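FOR IMMEDIATE RELEASE

Student Team at the Orus Technical School Opens Its Robot Project "Stultine" to Visitors

15 March 2018 — The robotics club of the Orus Technical School will show its two-arm robot project, Stultine, to the public in June. The students of the club have worked on the project since the start of the school year, and they now invite families, teachers and other school clubs to see how far they came.

The goal of Stultine is easy to say and hard to do. The robot must handle the papers of a small office: take a sheet, put it on a clipboard, close the clip, and later give the sheet back without damage. The club has 2 teams. One team writes the programs, and the other team takes care of the arms, the grippers and the cables.

"At the beginning we wanted to lift heavy things, because it looks strong," said Han-gyeol Ha, student leader of the programming team. "Then our teacher put a sheet of paper on the table and asked us to pick it up. We needed many weeks for this. Paper bends, it slides, and it is so thin that the fingers close on nothing."

The project is paid by a grant of 3,000 dollars from the company Hämäläinen, a supplier of machine parts in the region, and by money the students earned at the school fair. The club meets after lessons in the workshop, and the students have recorded 176 practice runs until now. Every run gets a short note in the club notebook — what was tried, who was at the controls, and what should be changed.
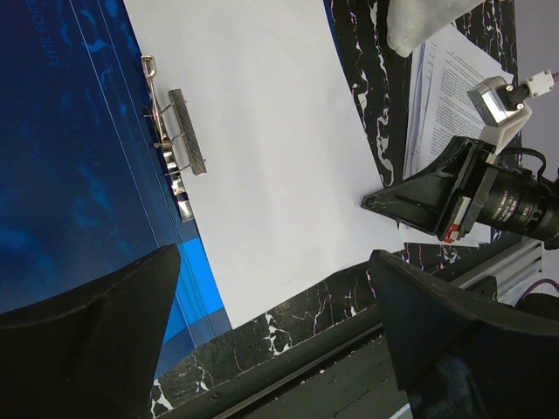
Can younger students join the club without knowing how to program?

New members start with simple tasks by hand control and learn programming step by step from the older students. Only regular attendance is asked.

Fulgencio Manríquez, the teacher who guides the club, is glad that the students learned to be patient. "They argue about the angle of a finger for one whole afternoon," he said. "I go home late, but I go home happy."

The June presentation will take place in the school workshop. It will last 60 minutes and includes time for questions. Entrance is free. Schools that want to bring a group are asked to write in advance to Yi-chun Huang, who answers for the club, through the school office.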